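Search this site
Search
Enter keywords

Wellesar Community Library
Minutes of the Regular Meeting of the Board
Thu 23 February

Present: Stojan Vidmar (chair), Pallavi Negi, Consuelo Montoya, Kagiso Visser
Absent with notice: Noelia Casado

1. Call to order
The chair called the meeting to order at the main branch. The agenda was approved as circulated. The minutes of the previous meeting were approved with one correction: under item 5, "Pirura Street entrance" should read "Pirura Street parking lot."

2. Public comment
One resident asked that the book drop on Pirura Street be emptied on Sunday evenings. The chair referred the request to the branch manager for a written reply.

3. Opening hours
Ms. Negi presented the results of the patron survey. The library received 166 completed forms. Most of those who answered asked for later closing on weekdays, and a smaller group asked for earlier opening on Saturdays. Mr. Visser noted that later closing would require a second person at the desk after dark – the current schedule does not allow for it. Members discussed a trial at the main branch only. Ms. Montoya asked that the trial not begin before the spring schedule is posted.

Motion (Negi, second Montoya): to extend weekday hours at the main branch for a trial period of 90 days, beginning in May. Carried, Mr. Visser abstaining.

4. Catalog system
The contract for the Soris catalog comes up for renewal this year. Mr. Visser reported that patrons still cannot renew interlibrary loans online and that names with accents or other marks are not always found in a search. The author name Khổng was given as a case in point; the record appears under one spelling at the main branch and another at the east branch. Staff will correct the records by hand for now. No motion was made. The item is held over until the vendor has answered in writing.

5. Meeting room fees
The fee for private groups remains at $50 per booking. Requests to waive it will go to the chair, who may approve up to 3 in a calendar year for any one group.

6. Children's room
Ms. Montoya reported that the new carpet has been laid and that the low shelves are back in place. Story time has returned to its usual hour. The list of toys and puzzles to be replaced was received and placed on file.
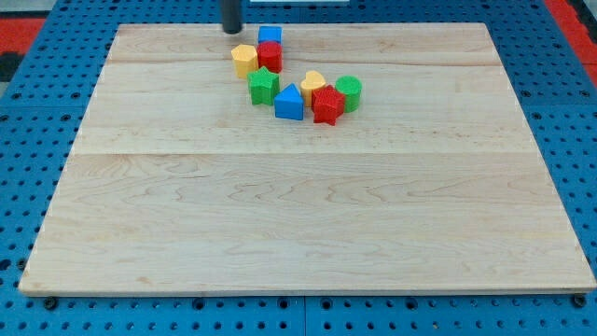
Ms. Casado's written report on the east branch roof was deferred to the next meeting, as she was unable to attend. The chair asked that both repair estimates be sent to members ahead of time.

7. Adjournment
There being no further business, the meeting was adjourned.

Respectfully submitted,
Pallavi Negi, Secretary

0 comments
3 shares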